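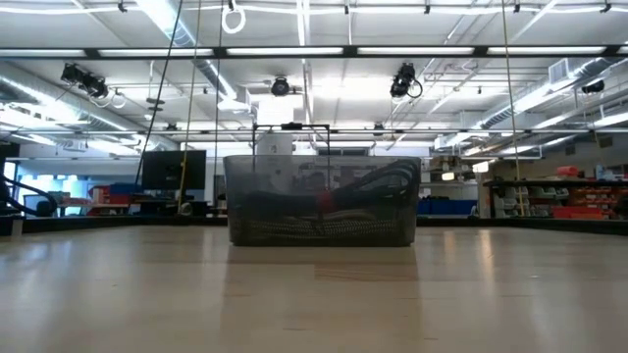

Perihan Sarıgül asked whether the Tindorgate apartments in Lilloston can be booked for two nights over a weekend. They can, from October on; the minimum stay in the other months is three.

## Tindorgate two-bedroom apartment

| Item | Detail |
|---|---|
| Sleeps | 6 |
| Bathrooms | 2 |
| Floor | 2 (elevator) |
| Kitchen | Full, with dishwasher |
| Laundry | Washer and dryer in unit |
| Parking | One space, included |
| Deposit | $200, refundable |
| Cleaning fee | $35 per stay |

Check-in opens at 4 p.m. and check-out is 11 a.m. Door codes are sent by text on the morning of arrival. Late check-out can be requested through Nilten, the booking agent, and depends on the next reservation.

Linens and towels are supplied for the number of guests on the booking. A crib is available on request. Pets are not accepted in this unit; the ground-floor apartments take one dog each.

The deposit is returned to the card used for payment after inspection. Stays that include a Monday night are billed at the weekday rate for that night only.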